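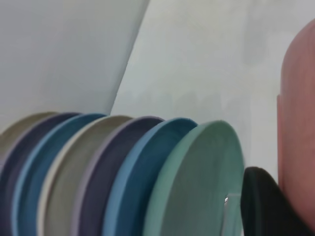

Gripper pulls two plates instead of one

Posted by Minoru Ogura, September 23, 2020

Our club's entry for the Hornus kitchen challenge in November has to unload plates standing on edge. Ours goes in for the green one and comes out with the green one and its blue neighbor. The rules call this "a drop," even when nothing drops. Fingers are the stock Skemik set. Any ideas short of a new arm?

Chiyo Hoshino

Your fingers are too fat. We printed thinner tips, 5 mm at the end, and told the arm to lean the plate forward a little before lifting. Go slower too – the points for speed are tiny, and plates are not. Also check whether your wrist camera is still refreshing while the arm moves. Ours was aiming at where the rack used to be.

Brennan24

use suction

keris_dad

Suction is banned this year, page one of the rules. My kid's team found out after they'd bought the pump. Pump for sale, by the way.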